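Where Our Harvest Supper Came From

Sep 28, 2024

The harvest supper in Ellham is next week, and my aunt has already asked me twice what I'm bringing. I've gone for most of my life without wondering how it started, so this year I looked it up.

In the village it used to be called Oravec Night, after the farm that hosted it. The farm paid its pickers at the end of the season and fed them in the barn the same evening. There was a ham, a barley soup and a flat apple cake, and everyone brought their own spoon. The spoon part has lasted — you still see people walking down the lane with one in a coat pocket.

The best source I found was a booklet by Emiliano Henríquez, who taught at the school and wrote down what the older families told him. He says the supper lapsed for 8 years after the barn roof came down, then started again in the church hall. He also prints the bill for the first hall supper, which fed 60 people.
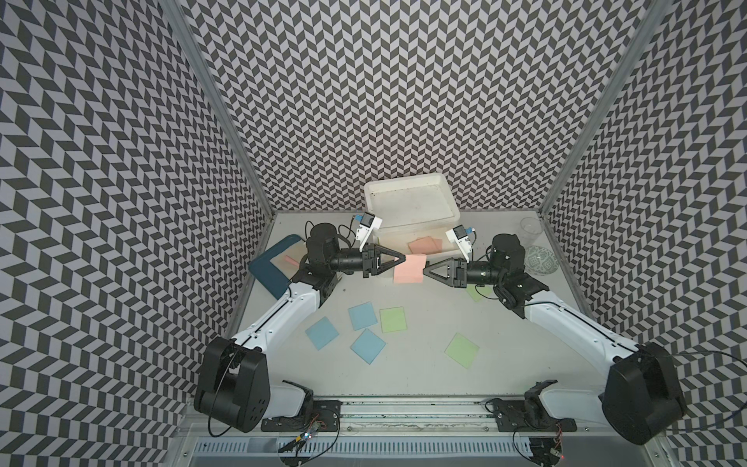 The lantern walk is a later addition. Henríquez thinks it was copied from Mirkier, where they hold theirs in July, and I've no reason to doubt him. The Mirkier one goes down to the river, and ours goes to the bus shelter and back.

I couldn't find out who first made the apple cake. My aunt's recipe has six eggs in it and came from her mother-in-law, who grew up in Gondora, so it may not be local at all. I'm making it anyway, and I need to buy a bigger tin before then.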